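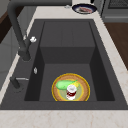 How much of the listed square footage do I get to live in?
Less than the number on the listing, in most cases. Condo developers often measure from the outside face of the walls, and some add the balcony. A unit sold as 803 square feet can feel a good deal smaller once you subtract wall thickness, the mechanical closet and the hallway nobody can furnish. Ask for the floor plan with interior room dimensions and add them up yourself. If the sales office can only offer a brochure, I would wait until they find the real drawing.

What do the monthly dues cover at Lacerda?
Exterior insurance, the elevators, the pool, trash, water and basic cable. They do not cover the inside of your unit, your own contents policy, or electricity. You will hear the phrase "all inclusive" from sellers. Read the budget instead. The dues for a two bedroom went up twice in the last few years, and I see no reason to believe anyone who says they have leveled off.

Is the reserve fund healthy?
It depends on who is describing it. A reserve study tells you what the building should be saving for the roof, the elevators, concrete work and painting. The bank balance tells you what it has saved. Get both, and compare them line by line. If the two are far apart, a special assessment is the usual way of closing the gap, and the people who pay it are whoever owns units on the day it is voted in.
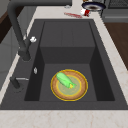 "Fully updated kitchen" has no fixed meaning in a resale listing, and I have toured units where it meant new cabinet handles. Look at what would cost money to replace and ask for the year and the invoice. A deep charcoal sink in a pale counter with pinkish-tan veining, like the one shown with an ear of corn on a plate in it, will look expensive to most buyers. It may be. Marble, quartz and printed laminate can all carry that kind of veining, and a listing that says only "marble-look" has told you which one to rule out first.

Can I rent my unit out by the week?
At Lacerda, yes, with registration. At Gratari, a few blocks inland, the minimum stay is 26 nights, so weekly rental is out. Rules like these can be changed by a vote of owners, so a unit bought purely on rental income carries a risk that the agent's spreadsheet leaves out. Read the recorded declaration and every amendment. The summary on the welcome sheet is not binding on anyone.

Are the rental income projections realistic?
I have not seen one yet that I would borrow against. Most assume strong winter bookings and leave out cleaning, linens, lodging tax and the weeks when the air conditioner is being replaced. Ask the manager - in this area that is often Sostness - for actual statements from the same stack of units, with expenses. If you get gross figures only, assume the net is disappointing.
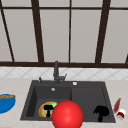
A water view is worth paying for only if you know what you will be looking at in ten years. Ask who owns the land in front, what it is zoned for and how tall the next building may be. Go at the hour you would normally be home, too. The big window over the kitchen sink, with its dark brown framing and white tile below, is a nice feature in any unit, but the panes are plain pale gray and tell you nothing about what lies outside. Treat every listing that way until you have stood at the glass yourself.

Do I need a separate inspection if the building was just inspected?
Yes. The building inspection covers structure and common systems. It will not find a slow leak under your vanity or a breaker panel that should have been changed long ago.

What is the Atent home warranty that comes with some units?
A service contract with a deductible and a list of exclusions longer than the list of what is covered. Sellers like it because it costs less than fixing things. I would take an $800 credit at closing over the contract, and have told buyers so.

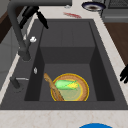 Appliances and fixtures stay with the unit only if the contract says they stay. Furniture packages are worse, since "turnkey" has been used to cover everything from a full set of beds to a few lamps. Write it all down. The sink is built in, raised shelf at the back and all, so it should convey; the woven tray in the bottom of it, and the corn, are loose items and will leave with the seller unless they are on the inventory. The same goes for the patio chairs, the television and the spare parking tag.

Is there a fee to register as a new owner?
There is a transfer fee, plus a refundable move-in deposit of $2000. Mỹ Âu in the management office can send you the current schedule and the deposit refund form. Take photos of the elevator and the hallway before your movers start.

Last updated 2023-01-14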